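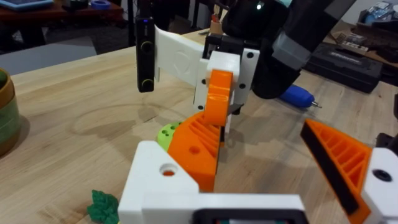

Page last changed: December 2023

Kerkora pinafore, second sample, notes as I go. The brushed cotton came back from its wash this morning and it has shrunk more down the length than across, same as the last bolt did, so the skirt pieces I cut before the wash are no good for the bigger sizes. I've kept them for the dolls' version (Hinata still wants a dolls' version, I still haven't said yes). Everything below is from washed cloth unless I say otherwise.

Bodice first. The neckline facing is much happier now I've stopped trying to do it in one piece. Split at the shoulder, understitched, then pressed over the ham with a bit of spare cotton on top so the nap doesn't go shiny. I did get one shiny patch near the left shoulder and a steam and a toothbrush brought most of it back. Not all of it. If you hold it to the window you can see where the iron sat.

The straps are where I spent far too long. Mimoza drafted them to cross at the back and button inside the waistband, and it looks lovely flat on the table, but on the stand they slide outwards as soon as you lift the shoulders, and no child is going to stand there with her shoulders down all day! I tried three things:

Moving the back buttons in towards the centre. Better, but now the crossover sits too high and rubs at the neck.

A little loop where the straps cross, so one runs through the other. Works well, looks a bit like dungarees, which I rather like and Riku doesn't.

Tacking the cross down for good. Works best of all and is the dullest answer, and then you can't iron the thing flat.

I've gone with the loop for now. Cut it 3 cm wide before folding, any narrower and I couldn't turn it without swearing. Buttonholes are 22 mm and they want interfacing behind them, the soft woven one and please not the iron-on stuff from the bottom drawer – it bubbled on the green sample and I had to unpick the lot.

Pockets. Curved patch pockets with the Zillmont trim round the top edge. The trim is beautiful but it frays if you so much as look at it, so zigzag the ends before you do anything else. I drew round the card template, ran a gathering thread round the curve and pressed it over the card, and both pockets matched first go. Placement is marked on the pattern but I think it's too low in the small sizes, the hand ends up somewhere by the knee. I've pencilled in a new line. Shota, if you're grading from this, use the pencil line.

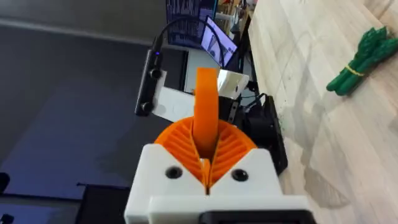 Shota Furukawa: pencil line moved up on the small sizes only. On the 130 it makes the pocket crash into the waist seam, so I've left that one where Mimoza had it. Shout if you'd rather they all moved and we drop the seam a bit. Also the loop gets my vote.

Fair point about the 130, I hadn't tried it on anything that big. Leave the seam alone, please, the skirt gathers are only just behaving as it is.

About those gathers. Two rows of long stitches, pull from the bobbin side, and spread them so there's less at the centre front and more at the sides. Evenly gathered all the way round it sticks out like a lampshade, which is sweet for a party dress and wrong for something meant to go over a jumper. The waist seam is bulky with the brushed cotton, so I graded it and pressed up into the bodice, then topstitched. Needle snapped on the side seam. Go slowly there, or turn the handwheel by hand.

Hem is 20 mm deep for now, machine stitched, and I'm not sure about it. A deeper hem could be let down for another winter and I think parents would like that, but it eats cloth and Akihiko has already been frowning at the cutting plan. He says the Matimside lining comes in narrower than we were told, too, so the layout may have to change whatever I do.

Still to sort:

Lining, yes or no in the skirt. I'd say bodice only.
Proper buttons. The ones on the sample are off my old cardigan.
Ask Oshima if the rust colour will still be there in March, as I don't want to fall in love with it and lose it.
Wash test on the finished pinafore, trim and all, inside out and then the right way out.

Thread used was the darker of the two browns. The lighter one showed on the topstitching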